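Aligning Gripper and Camera Streams in Stodia

This page explains how to prepare two-handed recordings for policy training with the Stodia toolkit. It assumes that Stodia is installed and that each hand-held gripper has been calibrated. Users who have not completed calibration should consult the Jillano setup guide first.

Step 1. Import the session

Open the project folder and select Import Session. Stodia reads the video and the finger-width log for each gripper and lists them as separate streams. Confirm that the left and right streams carry the correct labels. A swapped label will not produce an error at this stage, but it will invalidate the pose data later.

Step 2. Set the common clock

Select the right-hand stream as the reference and run Match Clocks. The tool compares the recorded timestamps and shifts the second stream to fit. In the sample session, the right-hand stream contains 3,411 frames and the left-hand stream contains 3,278. Unequal totals are acceptable. Stodia trims both streams to the period they share and leaves the original files unchanged.

Step 3. Mark the grasp events

Thin objects require particular care. When the fingers close on a wooden skewer, the width reading approaches zero and may be confused with an empty grasp. Review each proposed event against the video before accepting it.

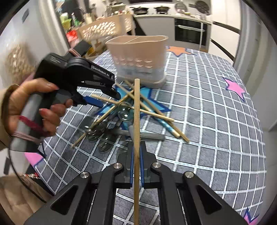 Can the same width threshold be used for every object in a session?
A single threshold is suitable only when the objects are similar in thickness. For mixed sessions, define a separate threshold for each object class in the Events panel.

Step 4. Check the tracked poses

Open the Kershaw viewer and play both paths together. Sudden jumps usually indicate that tracking was lost while a hand was moving quickly or the view was blocked. Gaps of up to 8 frames may be filled with the Interpolate command. Longer gaps should be marked as invalid and excluded.

Step 5. Export

Choose Export, then Poketti Format. Enter a version number and keep the event file in the same folder as the pose file. The training loader will reject an episode if either file is missing.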